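Fewer demos, better policy 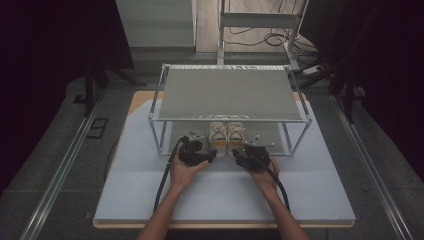 I've been itching to write this one up! Our shoe rack task has been the stubborn one all summer, and in August it finally moved. We had 3,191 demos recorded with the handheld grippers, and training on all of them gave us a policy that dithered near the rack like it couldn't pick a plan.

So we tried Skiveo, our little filter that scores each demo by how smoothly both hands move together – then drops the worst 28 percent. Same network, same 8 hours of training. Failed placements fell by half!

I love how simple it is (two scores and a threshold). Next up is the same filter on the Butwood set, where the demos are a lot messier.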